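Fasting before Easter when you cook for other people?

Clumard Community Boards > Faith and Daily Life > Lent and Easter

pilgrimpatty
I've been turning this over since January and figured I'd ask here before I lose my nerve. Our pastor in Unville has been encouraging people to try a real fast this year, meaning one meal a day, after sundown, for the full 40 days. I grew up in a church where Lent was something the Catholics down the street did, so all of this is new to me.

My trouble is that I cook for five people. Breakfast, packed lunches, dinner, and then my father-in-law eats at odd hours on account of his medication. I can skip meals, that part I can manage, but I'm standing over food all day long and I get short with everybody. Last week I snapped at my youngest about a grilled cheese and then went and sat in the laundry room and read Isaiah 58, and boy did that sting. "Is not this the kind of fasting I have chosen." Well, no, Lord, apparently not the kind I was doing!

So has anybody here fasted while running a kitchen? Did you change the fast or did you change the kitchen?

deacon_ray
Change the fast. Jesus assumes we'll do it ("when you fast," Matthew 6:16, and it does say when) but he doesn't hand out a schedule. One meal a day is your pastor's suggestion and I'm sure it's a good one for him. Is he cooking three meals a day for a household?

bluebonnet3000
I'm going to disagree with Ray a little. The being hungry and irritable IS the part that shows you something. When I fasted the first time I found out I was a much meaner person than I'd thought, and I'd been hiding it under snacks. I wouldn't have learned that by giving up chocolate. If you only fast when it's comfortable I don't see what you're offering.

deacon_ray
With respect, the eight-year-old with the grilled cheese didn't sign up for her spiritual growth.

bluebonnet3000
Ha, okay, fair. But she repented right there in the laundry room! That's the thing working, isn't it?

pilgrimpatty
He's six, and he has forgiven me, for the record. He wanted a second sandwich.

Ene
Orthodox here, so take this with whatever amount of salt you like. We don't usually stop eating, we change what we eat. No meat, no dairy, no eggs, and for most of the weeks no fish. The whole house more or less eats the same pot of lentils and there's nothing to stand over longingly. My grandmother used to say the fast is for the cook first. I don't know if that's in any of the Fathers or if she made it up so we'd leave her alone while she was at the stove.

The other thing is that we're told to ask a priest about our own rule and then keep quiet about it. Mothers of small kids get a lighter one. So do the sick, so your father-in-law would be excused from the whole thing. I was very offended when I was given the light version with a newborn. I wanted the heroic one.

bluebonnet3000
"I wanted the heroic one" okay that one got me.

TomasFromClarkemeck
Can I ask a dumb question, why fast at all if we're saved by grace? I'm not trying to start anything. I came out of a church where they kept a sign-up sheet for fasting and people looked to see whose name wasn't on it. I haven't been able to do it since without feeling like I'm paying for something that was already paid for. Ephesians 2:8-9 is pretty much the verse that got me out of there.

deacon_ray
Not dumb. I'd say you're not buying anything. The bridegroom is taken away, so they fast (Mark 2:20). It's closer to missing somebody. A sign-up sheet is a terrible idea though and I'm sorry you had that.

TomasFromClarkemeck
I like that but I don't know that I buy it all the way, haha. He also said "I am with you always." Seems to me we could spend that time feasting just as well. I'll think on it.

marthas_kitchen
Patty, I've been in your spot so I'm going to go on a bit, sorry in advance!

I did the one-meal fast three years in a row with four at home. The first year was a disaster. I did what you're doing, cooked like normal and white-knuckled it, and by the second week my husband was taking the kids out for walks at suppertime. The second year a lady from our old parish, Hedvika Hájek, took me aside. She'd raised her family on next to nothing and she asked me straight out what I was praying while I stirred. I said, um, nothing? I was mostly thinking about the noodles. And she said then you're only hungry.

So she had me tie one short prayer to each job. Lord have mercy when I peel. The Our Father while the water heats up. When I put a plate down in front of somebody I say their name to God, silently, so I don't weird out my teenagers. It took the kitchen from being the enemy of the fast to being the place where I did it.

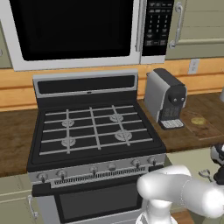

And I had to get practical too. I made soup in a big batch the night before, after I'd eaten, so I wasn't tasting and smelling it on an empty stomach. The older kids packed their own lunches, and not very well, but everybody lived. The third year I dropped to one meal on only a few days of the week and ate plain food the rest, and that was the best Easter I've ever had. I cried through the entire first hymn. I don't think God liked the first year better just because I was more miserable.

Also please check with a doctor if you have any blood sugar trouble at all. I got dizzy once carrying a roasting pan and that was a dumb way to be holy.

pilgrimpatty
Oh Martha, thank you. Saying their names when I set the plate down. I'm going to try that tonight with my father-in-law, who I'll admit has not been getting many kind thoughts from me at his 3 p.m. eggs.

bluebonnet3000
I still say don't give up on the full fast too fast (sorry). But I'm stealing the peeling prayer.

Ene
Hedvika Hájek sounds like somebody my grandmother would have argued with for an hour and then fed.

deacon_ray
Patty, one more from me. Talk to your pastor. I'd bet he hasn't thought about who's making supper, and he may need to hear it before he preaches on it again.

pilgrimpatty
I will. I'm seeing him after choir practice. For now I've settled on skipping breakfast and lunch two days a week, plain food otherwise, and no snapping. That last one may take me the whole 40 days.

TomasFromClarkemeck
Praying for you Patty. I might skip a lunch. Not signing any sheet though.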